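Komora opens shared office floor at Hepburn House

2/1/25 — Komora has opened a shared office floor on the second storey of Hepburn House, giving small firms and sole traders a desk without a long lease. The floor covers 1,290 square metres and has 61 desks.

The work was carried out by Arner, which took over the site in June. Old partitions were taken out and the lighting was rewired so that each bay can be switched on its own.

The main room keeps its white ceiling and long strip lights, with desks in rows and black office chairs with tall backs.

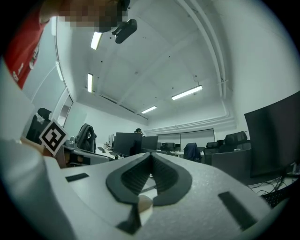

Prices and booking

A desk costs £162 a month, with heating, internet and post handling included. Members can leave with six weeks' notice. Meeting rooms are booked by the hour through the front desk.

"Most people who rang us wanted a proper chair, a decent screen and somewhere to leave their coat," said Kenta Amano, who manages the floor for Komora. "We started from that."

Design firm Morent has taken the first block of desks.

Comments

Is there bike parking round the back? The old tenants had a rack.

Went for a look at lunchtime. Quieter than I expected — kitchen is a bit small though.

Does the £162 include VAT?

Contact: Komora press office, Hepburn House | © Komora | Back to top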